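# The Ten-Year Bulb and Other Promises

My father-in-law keeps a drawer of dead light bulbs. He writes the date on the base of each one in marker when he screws it in, and when it quits he writes a second date and drops it in the drawer. He has no plans for them. He's a retired machinist and he likes to know when he's being lied to.

I went through that drawer last December, while the rest of the family argued over a board game, and I've been sour about light bulbs ever since. Several of them had been sold to him as lasting a decade or more. The worst had gone in at the start of one winter and come out before the end of the next.

I don't want to make too much of a drawer. A man who saves only the dead ones will end up with a dim view of the living, and there are plenty of LEDs in his house that have outlasted two dogs. But I've started reading the fine print, and I'd like to know why so little of it is about the thing I care about, namely when the light will go out.

Start with the number in years. On most household bulbs I've looked at, it rests on a few hours of use a day. Fine, if it's the bulb in a guest room. My kitchen light is on from the time the first kid comes downstairs until the last adult gives up, and in winter that's most of the waking day. Run the same bulb that way and ten years shrinks to two or three with no defect at all. The years on the front of the package belong to a household that lives differently from mine.

Then there's what "life" means. For an old incandescent bulb it meant what anyone would think. The filament broke and you sat in the dark. For LEDs the rating often has to do with how long before the light fades to some share of what it was when new. That's a sensible thing to measure. It also says little about the cheap parts packed into the base, which get hot and, in my father-in-law's experience, are what goes first. He has cut a few open. The diodes themselves often look fine, he says, and he says it in the tone other men use for politicians.

My neighbor Kourosh Zamani thinks I'm being a crank. He changed every light in his house over to LED and strung more of them across his patio, and he points out, correctly, that his power bill went down. He used to burn 40-watt bulbs out there. Now he can leave the whole string on through dinner for less than it once cost him to light the back steps. I grant him all of it. I have no wish to go back to the bulbs I grew up with, which gave off more heat than light and died if you slammed a door.

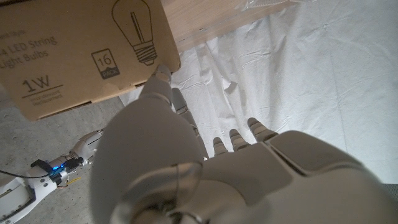
*A 16-pack of LED string light bulbs, rated at 1W.*

What bothers me is how the savings get used to wave off every other complaint. Ask why a fixture flickers on a dimmer and you're told how little power it draws. Ask why the color changed when you bought a replacement from the same shelf, and you hear about power again. It's a good answer to a question I've stopped asking.

The multi-pack does some of this work too. When bulbs come by the dozen or more, a dead one hardly registers. You reach into the closet and put up another, and you don't keep the receipt, and you certainly don't mail anything back. I have met exactly one person who ever made a warranty claim on a light bulb. It was my father-in-law, and the company was an outfit called Dundurance, which wanted the original package, the proof of purchase, and the bulb itself, shipped at his expense. Postage came to more than a new one. He sent it anyway. They mailed him a coupon.

I'd trust these products more if the stores that sell them had to live with the claims. Arabzadeh, the hardware store I use, will swap a bulb that dies inside a year if you bring it in, no form, no argument. The woman at the counter told me it costs them next to nothing and that few people bother. She also told me which brand comes back most. It was the one with the longest promise on the front.

Defenders of the big numbers will say that testing a product for ten years would mean selling it ten years late. I accept that. So the makers test for 3,000 hours, or some other stretch they can afford, and work out the rest on paper. Nothing wrong with an estimate, as long as it's sold as one. Put "estimated" in letters as tall as the years, print the daily hours beside it, and say whether the base was tested in the kind of closed glass globe that half the ceilings in this country have. I'd buy that bulb, even at a higher price.

In the meantime I've bought a marker. The kitchen light got its first date this week, 19 Oct 2022, in my own bad handwriting. The package says it has thirteen years.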